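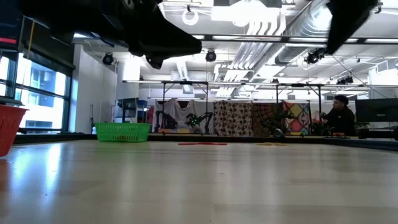 Birkcombe Table Sorting Set

Read me first

Hello, and thank you for picking up the Birkcombe set. It is a collection of pictures and short written notes about an everyday job, putting small things away into baskets on a table, and it grew out of a long conversation between Naledi Magagula and me over whether a tidy table looks the same to everybody. (It doesn't. We are still arguing about it.)

What is in the set

There are 1000 pictures, sorted into 24 folders. A folder covers one arrangement of the table, and the pictures inside it belong to that arrangement only, so please don't shuffle them together unless you have a good reason and have kept a copy! Every folder also has a plain text file called notes, written by whoever laid the table out that day.

The things on the table

We kept to light, cheerful, ordinary items. The baskets are plastic, and we refer to them by colour throughout, so "red basket" and "green basket" in the notes mean just that. The green one is the low rectangular one with the lattice sides. The small items go by colour and shape as well: "red flat", "yellow flat", "grey round-top". I know these are not lovely names, but we tried giving everything a proper one in the first version and Shinji Kamata and I could never remember which was which.

The tabletop is pale wood with a good polish on it, and it picks up the ceiling lights as long white streaks. If you are working with colour, have a look at the streaks before you settle on any thresholds, as the yellow flat can wash out quite badly when it lies across one. Daylight from the windows changes things too, and the notes give the time of day wherever we remembered to write it down.

How the notes are written

A note says where each item should end up, in everyday words such as "yellow flat into the green basket, leave the grey one where it is". Erhan Akgül went through all of them in July and made the spelling agree. "Near" means the side of the table closest to the viewer and "far" means the window side. Left and right are as you see them in the picture.

Known troubles

Folder 4 has two notes files that disagree over the red flat. Go by the longer one.

In 3 of the folders the baskets were nudged partway through and the notes were not updated. They are marked "moved" in the index.

Small items at the far edge can be hard to make out, and we have left them unlabelled where two of us couldn't agree.

Using it and getting in touch

You are welcome to use the set for teaching or for your own projects, and we would love to hear what you do with it. Corrections to the notes are especially welcome. Please give the folder number and the line, and Katsuhiko Tamura will put them in with the next batch, which he usually does on a Wednesday.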